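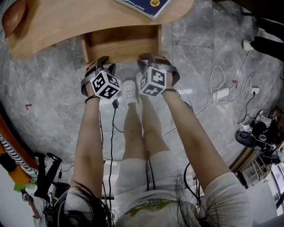
A light wooden desk with its drawer open.

Home | Rooms and Rates | Getting Here | Questions | Contact

Filed under: Before You Book

Frequently asked questions about staying at Havetia House

Havetia House is a guesthouse for people who need a quiet place to write, study or finish something. It is run by Hatice Akyol and Corrado Pagano. These are the questions we get most often by phone and email. If yours isn't covered, write to us and one of us will answer, usually by the next evening.

Booking

Do I have to be a published writer to stay?
No. We have had translators, graduate students, a man indexing a book on canals, and several people catching up on bookkeeping. We ask what you plan to work on when you book so that we can put you in a suitable room. You don't need to send samples.

What is the shortest stay?
Two nights. From November to February we sometimes accept single nights if the room would otherwise stand empty. Call and ask.

What is the longest?
You can stay up to 4 weeks at a time. If you need longer, leave a gap of a week and book again.

How much do you charge?
A full week in the Besura room is $773, with breakfast and use of the kitchen. The other rooms are listed on the rates page. The price is the same for one person or two, but please read the question about couples below.

When do I pay?
We take a third when you book and the rest on arrival. Cards and bank transfers are both fine. We can't accept checks from abroad.

What if I have to cancel?
Up to two weeks before arrival we refund everything. After that we keep the deposit, unless we manage to rent the room to someone else, in which case you get it back.

The rooms

How many rooms are there?
Four. Two face the garden and two face the street. The street is not busy, but the bakery van comes early and light sleepers have mentioned it.

What is in each room?
A bed, a desk, a chair, a reading lamp, a wardrobe and a shelf. There is no television. The rooms were furnished at different times and no two desks match – if desk size matters to you, tell us. Someone working with large maps or drawings will want the Palumbo room, where the desk is nearly the width of the wall.

Can I ask for a different chair?
Yes. We keep a few spares in the back hall, including one with a high back and one without arms. Take whichever suits you and leave yours in its place.

Is there somewhere to lock up papers or a laptop?
There is a cupboard with a key in the downstairs office. The wardrobes and desks don't lock. The bedroom doors do.

I left something behind. Will you send it?
Yes, if you pay the postage. Please check the desk drawer and under the bed before you go. Phone chargers are the usual thing, followed by reading glasses. We keep items until the end of the following season and then give away what we can.

Can two people share?
The garden rooms have double beds, but each has only one desk. If you both need to work, one of you can use the library, or you can take two rooms. The second room is discounted for couples and for co-authors.

Working here

Is the internet reliable?
It is good enough for email, research and most video calls. It slows down on Sunday evenings. If you would like to be cut off, ask and we won't give you the password. Several regulars do this.

Where can I make phone calls?
In your room with the door closed, in the garden or in the back hall. Please don't take calls in the library or on the stairs, where voices carry to all the bedrooms.

Are there quiet hours?
From 9 a.m. until 1 p.m. and again after 10 p.m. We don't vacuum, mow or run the washing machine during these hours.

Can I print?
There is a black and white printer in the office. The first fifty pages are free. For anything long, or for binding, Osvaldo Cattaneo's copy shop in Flarkeck will do it the same day if you get there before noon.

Is there a library?
A small one. It has dictionaries in several languages, an atlas, local history and a lot of novels left by guests. You can take books to your room. Please write the title in the notebook by the door and cross it out when you return it.

Meals

What is included?
Breakfast, from 7:30 to 9. There is bread, cheese, fruit, eggs if you ask the night before, coffee and tea. Coffee is also left out through the morning.

Can I get dinner?
Tiziana Sanna cooks for guests on Tuesdays and Fridays. Sign up on the kitchen list by 10 that morning. On other nights you can use the kitchen or walk to the village, where there are two places to eat – one closes in September for the grape harvest.

Do you cater for special diets?
Vegetarian, always. For allergies, tell us when you book and again when you arrive.

Getting here

Can I come by train?
Yes. Get off at Flarkeck and take the local bus, which stops at the end of our road. The last bus leaves at 7:40 p.m. After that, call Adelmo Fontana, who drives the village taxi. His number is in your booking email.

Is there parking?
There is space for 4 cars behind the house. It doesn't need to be reserved.

When can I check in and out?
Check in from 3 p.m. and out by 11 a.m. You are welcome to leave your bags in the office and work in the library until your train.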